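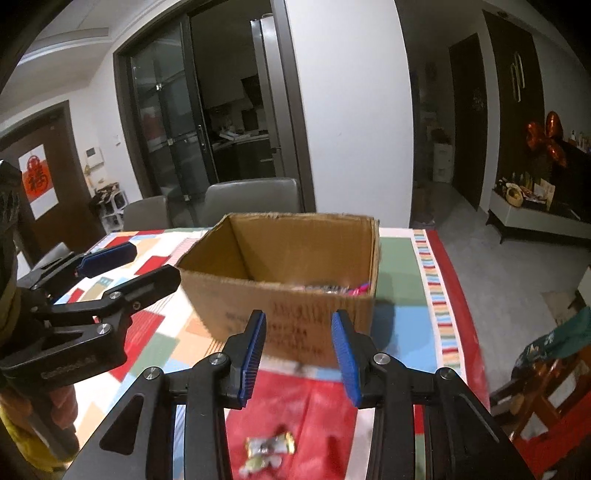 *An open box on the dining table, patchwork cloth and all.*

# Skiker's part-time coding course, seven months in

I finished the Skiker part-time web development course in June, and since so many of you wrote to me while I was still in the thick of it, I promised I'd put all my thoughts in one place. Get yourself a coffee, this runs a bit long (my emails do too, as some of you know!).

A little background first. I came to this from office work, mostly scheduling and billing, and the most programming I'd ever done was a spreadsheet formula that I was very proud of and that broke every January. I live in Sarnport, where there isn't a lot of choice if you want to sit in a room with a teacher, so online it had to be. I looked at Skiker and at Iltivia, and I went back and forth between them for weeks.

I paid $2,482 for the whole thing. Iltivia quoted me $1,679, and that gap is real money in my house, so let me tell you what tipped it. Iltivia's lessons are all recorded. They're nice recordings, and the free sample week was easy to follow, but I know myself, and a video I can watch any time is a video I'll watch never. Skiker has live classes three evenings a week, starting at 7, and an instructor who notices when you've gone quiet. For me that was worth paying for. If you're a more disciplined person than I am, you may well be happier keeping the difference.

## The lessons

The first stretch is HTML and CSS, and it's lovely. You make something on the very first night and you can show it to your family. I made a page about soup. Then comes JavaScript, and I won't pretend I sailed through it. Functions were fine, arrays were fine, and then we got to asynchronous code and I spent most of a Saturday staring at one word in my console: "undefined." The class moves at the same speed through all of it, and I do think that's a mistake. I'd happily have given up a week of CSS layouts for an extra week there.

After that you get a bit of Node, a bit of databases, and Git sprinkled all the way through. The Git teaching was excellent, I have to say. They make you break things on purpose and fix them again, and I'm still not scared of a merge conflict, even a big ugly one.

## Kong

All the homework goes through a practice site called Kong, which is where you write your code and get it checked. I have mixed feelings! When it works it's a joy. You press the button, the tests run in a few seconds, and the little messages are written in plain words, so you can tell what went wrong without being made to feel silly. But it logs you out if you walk away for too long, and twice it took my unsaved work with it. I started writing everything in my own editor and pasting it in at the end, and I'd tell any new student to do the same from the first day.

It also doesn't care whether your code is tidy. I passed plenty of exercises with variable names I'd be ashamed to show you. The instructor reviews do catch that sort of thing, only they come back several days later, when you've half forgotten what you wrote.

## Support and the final project

Help outside class is by chat, and it was quick on weeknights and rather slow on weekends, which is exactly when those of us with jobs are doing the homework. The people answering were patient and kind every single time, though, including the night I asked the same question in three different ways.

For the final project I built a small booking tool for a community room, with a calendar and a form and a database behind it. It isn't pretty on a phone. But it's mine from top to bottom, and I can explain every piece of it, and I couldn't have said that last year.

The career sessions were the weak spot. One on resumes, one on interviews, both quite general, and neither had much for those of us changing fields in middle age.

## Would I do it again?

Yes, I would. I'd brush up on JavaScript beforehand, and I'd ask for the evening timetable in writing, as ours shifted once partway through and it caught a few people out. Ask about the payment plan too, it's on a separate page from the main price and easy to miss.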